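Chrysanthi Gkikas (model)

Chrysanthi Gkikas is a fashion model and, these days, a photographer too, best known for the Drula calendar and the fuss that followed it. I've kept this entry going since her catalog days, so forgive me if I sound like a fan in places. I am one!

Early career

Gkikas started modeling at 17 for a mail-order knitwear company called Perkine. If you ever got one of those catalogs through your door you have seen her, usually in a cable-knit cardigan, usually looking a bit bored. She stayed with Perkine for four seasons and then signed with the Fonseca agency, where her booker was Paraskevi Konstantinidis. Konstantinidis got her out of knitwear and into swimwear, and later into the perfume campaign with the horse (I still get emails about the horse, which was named Biscuit and belonged to the stylist's aunt).

She did runway for two years and didn't like it much. In a radio interview she said she walked "like somebody trying to catch a bus," and if you watch the old clips you can sort of see what she means. I think she's being hard on herself, but she quit runway work that spring and has only gone back once, for a friend's graduate show.

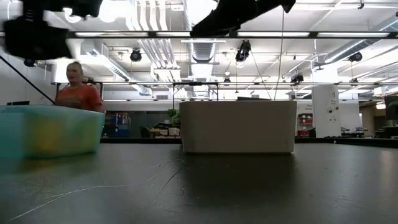
She met the photographer Masaru Oda on a magazine job that same summer. The magazine folded before the pictures ran, and the two of them decided to go on working together without a client. Their first project was a set of portraits on ferries, all taken before 6 a.m., when the decks were empty. It sold as a small book with 100 copies printed, and I missed out on one by a couple of hours. A second printing has been promised more than once.

The Drula calendar

Drula is a walled hill town with a chapel that has the year 1687 carved over its door. Gkikas and Oda rented a house there in March and shot a 12-page calendar in the lanes, on the roofs and, for the October page, on the chapel steps. October is the one everybody knows. Gkikas is wrapped in a bedsheet with her back to the lens and her shoulders bare, and there's a cat walking out of shot on the left.

The town had given them a permit for the streets. Whether the steps counted as street or as chapel was the whole argument. The local paper ran October on its front page with a black bar across Gkikas's back, which made it look a good deal ruder than it was, and within a couple of days the story had gone everywhere. A gift shop near the gate took the calendar off its rack, then put it back when people came in asking for it.

Gkikas and Oda were called to the town hall and fined. Gkikas paid it the same afternoon and apologized to the parish in a short letter, which I thought was decent of her. Oda didn't apologize -- he said the permit was clear and that he'd do the same again. They are still friends as far as I know, but they haven't published anything together since.

Opinion on the pictures is split. The critic Refilwe Sibiya called October "a nice photograph of some steps" and said the January page, with the laundry lines, was far better. I'm with her on January. Apostolos Xenos, who used to run the photography fair at Burness, refused to show the calendar the first year and then gave it a whole wall the next.

Later work
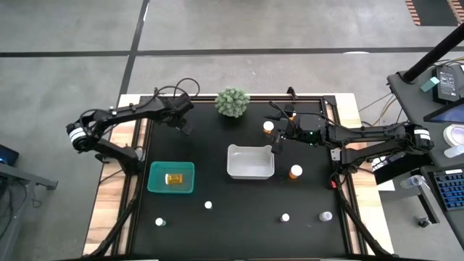
Two black robot arms mounted on opposite sides of a black tabletop.

Since the calendar Gkikas has mostly worked behind the camera. Her first solo show opened at Burness with 30 prints, nearly all of them portraits of other models on their days off: eating toast, cutting a kid's hair, asleep on a train. There are no bedsheets. It got kinder reviews than anything she'd done with Oda, and Sibiya came back for a second visit and said so in her column.

She still takes a modeling job now and then. Perkine had her back for an anniversary catalog, in the same style of cardigan, and she looks much less bored in it.

Personal life

Gkikas keeps this quiet and I'd like to respect that. She has a sister, she swims, and she has said she's scared of horses -- even Biscuit.

See also

Masaru Oda
Fonseca agency
Burness photography fair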